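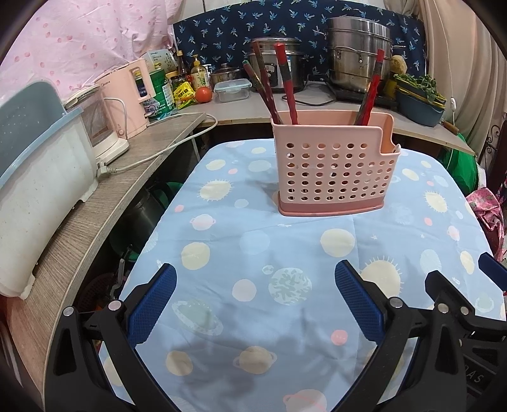 RILLAU — The town's public library will stay open two evenings a week through the end of the year, after the town council voted to pay for the extra hours that began as a trial in January. The decision was welcomed with a long round of applause from the back rows of the council room, where a good many regulars had come straight from work to hear how it would go, some of them still in their coats. Back at the library, the children's corner was already set up for the evening, with a light blue cloth of planets and suns over the table and a pink holder standing on it, and the first families were hanging up their scarves by the door when word came through from across the square.

The trial was the idea of Léonie Vidal, who has run the library for longer than she likes to admit and who had been hearing the same complaint for years from people who work in the next town over. By the time they got home, picked up the children and put something on the stove, the library had been locked for an hour. Some of them had cards they had not used since they were in school themselves.

"I would meet them in the bakery on the weekend and they would apologize to me for never coming in," Vidal said. "I always told them, please don't apologize, we're the ones who are closed. After you have said that to enough people you start to feel a little silly, so I wrote to the council and asked if we could try it."

What the council approved was modest. The building on Visser Street would stay open until nine on two evenings, with one paid member of staff at the desk and a second on hand for the younger readers upstairs. The heating, which is old and has opinions of its own, would be left on a little longer. There was no money for new furniture and none for advertising beyond a sheet taped inside the front window and a line in the town newsletter.

People came anyway. The library recorded 1,292 visits during the evening hours of the trial, according to the report that went to the council, and more than a few of the visitors were signing up for a card for the first time. Vidal said the busiest spot in the building was the long reading table near the radiators, followed closely by the shelf of cookbooks, which has had to be straightened every night.

Killian Langlois, who drives a delivery van for Clurkon and starts his days well before sunrise, said he had been coming with his daughter since the first evening. She is seven and has worked her way through every book about the planets that the library owns, and has now started over from the beginning.

"She reads to me, mostly," Langlois said. "I'm tired by then and I'm happy to sit and listen. The first night we came, it was raining so hard that I nearly turned the car around, and I'm very glad I didn't. She has made two good friends here, and I have gotten to know their parents, and now we all save each other a chair."

The evenings have picked up a few habits of their own along the way. A story hour for the little ones starts at half past six, and there is a quiet table for students with exams coming up. Down in the basement room, a group of knitters that used to meet in a café has moved in with its bags and its thermos flasks, and has been known to take in beginners who only wandered downstairs looking for the restroom.

Léonie Marty, who leads the story hour, said she had been nervous about reading to children at the end of a long day, when anybody under the age of eight might reasonably be expected to fall to pieces. She now keeps the books short and the lights a bit lower than she would in the afternoon, and leaves plenty of time for questions. A story about a bear who moves to the Moon has been asked for so often that she knows it by heart, and so do most of her listeners, who correct her if she skips a page.

Not everyone on the council was sure about making the hours last. Tobias Strickland, who voted against the measure, said he was fond of the library and had learned to read in it, but he worried about adding to the town's costs while the roof of the sports hall still needs work. He asked for the spending to be looked at again before winter, and the council agreed to that without much argument.

"I have nothing against people reading at night," Strickland said after the meeting. "I do it myself. I just want us to know what we're paying for, and to be able to tell the people at the sports hall that we haven't forgotten them."

Part of the bill will be covered by a gift of $2,000 from Prurkine, the garden supply store at the edge of town, whose owner, Veikko Saarinen, moved to Rillau as a young man and says he learned much of the language from the library's shelf of detective novels. The rest will come out of the town's general fund. Saarinen did not want to make a speech at the meeting, though he was asked twice, and he waved from his seat and sat back down again to a good deal of laughter.

Vidal said the gift would go toward staff hours first, and that if anything was left over she would like to replace the reading lamps on the ground floor, two of which have been flickering all winter. She is also hoping to buy a second copy of some of the most wanted children's books, so that nobody has to wait a month for a story a friend has already told them the end of.

There will be small changes from the trial. The returns desk will now take books right up until closing time, where before it shut half an hour early, and the basement room can be booked by local groups at no charge as long as they put the chairs back. The story hour will keep its present time. Students who need the quiet table during exam weeks are asked to put their names down at the front desk a day ahead — it fills up quickly, and the knitters have kindly promised to keep their voices down on the stairs.

The new hours take effect on 21/03/2025. Library cards are free for anyone who lives or works in Rillau, and can be picked up at the front desk with proof of address or a recent pay slip. Children may have a card of their own as soon as they can write their first name on it, and a parent or guardian will need to sign underneath.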